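Felt

Felt is a cloth made by matting fibers together until they lock. There's no weaving in it and no knitting either, which is the first thing I tell people when they ask me, and they do ask me, because I've been writing this entry on and off for 9 years and my friends know it (sorry, friends). Most felt you'll meet is made from sheep's wool, though rabbit and camel hair work too, and the bright craft sheets sold to schools are usually acrylic or polyester.

How it's made

Wool fibers have tiny scales on them. Wet them with warm soapy water, rub and press, and the scales catch on each other and the whole mass shrinks up. That's wet felting. I learned it on a kitchen floor with a bamboo mat and far too much soap, and my first piece came out the shape of Ohio!

Needle felting does the same job dry, with barbed needles that push the fibers down into each other. Factories do it with big boards of needles, and hobby people do it with one needle and a foam block and, in my case, a lot of bandages. The factory stuff is what ends up under carpets and inside car doors.

Fulling gets mixed up with felting all the time. Fulled cloth was woven or knitted first and then shrunk, so a sweater that went through a hot wash is fulled. Boiled wool belongs in this group too, and so does loden, the thick green coat cloth.

Wear and fraying

A good pressed wool felt can be cut with scissors and left with a raw edge, no hem needed. It still wears, though. Rubbing lifts the outer fibers, the surface goes fuzzy, and the edges get thin and stringy long before the middle gives up. Cheap felt with a lot of short fiber in it pills as well. You'll see fuzz and fraying on pads and linings much sooner than on hats, which mostly just sit there being hats.
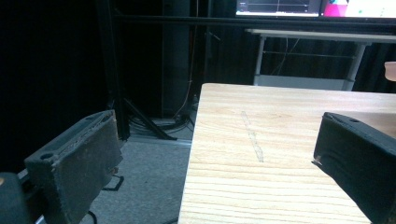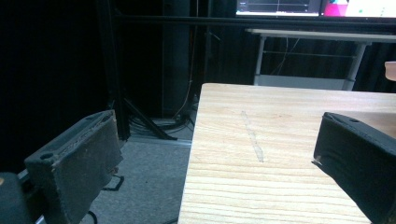 Oratile Ngubane wrote to me after an earlier version to say I'd been unfair to synthetic felt, and that for a pad that gets rubbed all day she would pick a dense polyester over soft wool every time. "Wool feels nicer, but moths don't eat polyester," was how she put it. Fair enough — I've changed the wording in two places, and I still like wool better.

Thickness and grades

Sellers sort felt by density more than by thickness, and that confuses beginners. Two sheets can both be 3 millimeters thick and behave like different materials. The soft one drapes over your hand and the hard one stands up like a board. For slippers I want something in between. Piano hammers need a very hard felt, packed tight, and that's a whole craft of its own which I'm not going to pretend I understand.

Looking after it

Brush it with a soft brush, going one way. Spot clean with cool water and a little mild soap, press with a towel, dry flat. Loose fuzz can be trimmed with small scissors — don't pull it, you'll only bring more up with it. Store wool felt clean and sealed, and check it again in February or so if you packed it away in the fall.

Last updated: January 16, 2025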